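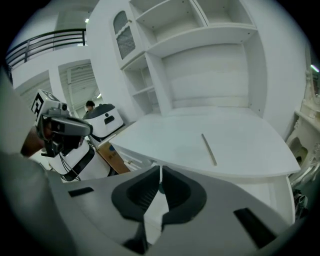 Workshop notebook: Reeds and bellows

Friday, started 8.40

Prorano reed organ, serial 3606, the one that came down from the chapel at Clorninholm. Third day on it and I am completely smitten. It sat under a leaky window for years and the case looks dreadful, but the inside is a lovely piece of work. Every reed cell is cut cleanly, the pallets all line up, and somebody has pencilled the note names on the reed pan in beautiful tiny handwriting with a little flourish on every G.

Finished pulling the front set this morning. They come out with the hook if you keep it low and pull straight, no wiggling. Two in the bottom octave were stuck fast and I left them alone until after tea, then tried again with the heater on in the room and they slid out as if they'd never been any trouble. Worth remembering for the back set. Patience first, pliers never!

State of the front set before cleaning: seven silent, most of the others slow to speak, and tenor F giving a wonderful rattle like a wasp in a tin. Under the glass the silent ones nearly all had a crumb of something trapped beside the tongue. Moth droppings, sawdust, one actual seed. Only one has a proper crack, at the root of the tongue on top D, and you can hear it going dull before you can see it.

Cleaning: dry brush, then a slip of thin paper drawn under the tongue towards the tip, then brush again. Hubert wants to put the whole lot in the ultrasonic bath. I'd prefer not to until we've tried it on the spares, as some of these have old solder on the tips from an earlier tuner and I don't know how well it's holding. Hubert, if you read this before Monday's delivery arrives, the spares are in the biscuit tin with the blue lid. Please do try! I'd love to be wrong.

11.15

Six of the seven are speaking. I did a daft little dance by the bench.

Checked pitch on the test box, same suction for every reed, three readings each and write down the middle one. The set hangs together much better than I expected. The middle two octaves are so close to one another that I think they've hardly moved since the factory. Then you get to low E, which is 64 cents flat. That can't be wear. It has a great blob of solder on the tip, so I think somebody wanted a different note there, or swapped it in from another instrument and ran out of enthusiasm halfway.

Have not touched it. Before anybody scrapes anything: off the tip to sharpen, off near the root to flatten, and far less than you think in either case. Let it cool after handling and measure again. I held one in my fingers while chatting to Ariel yesterday and then spent ages chasing an error that was only my own warm hand.

Lunch, then bellows

Ariel Dimaculangan had the exhausters off by the time I got back and the smell was something else. Old rubber cloth gone to biscuit. It cracks along every fold and leaves black dust on whatever it meets, so dust sheets down before the other side comes off, and keep the felt well away.

The boards underneath are sound apart from a split in the left one, running with the grain for most of its length. Glued and clamped at 2.10. Hot hide glue, plenty of it, battens on both faces with waxed paper between. Leave until tomorrow at the earliest.

The springs still have loads of push in them. Mind your knuckles.

New cloth from Gruber is the thinner of the two samples. Myung-ja and I folded both over the edge of the bench again and again and the thick one fought back every time. It would probably last longer but the player has to pump against that stiffness the whole evening, and a chapel congregation likes five verses. Thin one it is. Cut the pattern from the old cloth BEFORE it gets thrown out (see my entry on the melodeon for how I know this).

Parts

Top D needs a replacement. The donor carcass, 2294, is the same maker and has the same reed width, and Deming Xia thinks the top two octaves are still in it under the shelf at the back of the store. Even if the D is gone, the E flat above could be brought down. Would need care, it's a short tongue and there isn't much brass to play with.

Pallet leather: enough on the roll for the front set, not for both. Jonas Bachmann is ordering from Titik anyway for the concertina job, so I've added ours to his list. Ask for the softer grade.

Stop knobs: Dulciana is missing its face. Everything else is readable after a wipe with a barely damp cloth.

4.30

Couldn't resist. Put the middle octave back in, taped over the open cells and ran it off the test box. It has the sweetest, slightly nasal sort of tone, quite reedy on the A and rounder as you go down. Myung-ja Byun played the first line of a hymn with one finger and everybody in the workshop stopped sanding. The C sharp still ciphers, probably grit on the pallet seat, and the lower B takes a moment to wake up.

To do next
Back set out, heater on first
Unclamp left board, check for twist
Look in 2294 for top D
Ask the chapel what pitch their other organ is at before I tune anything
Find out who wrote those Gs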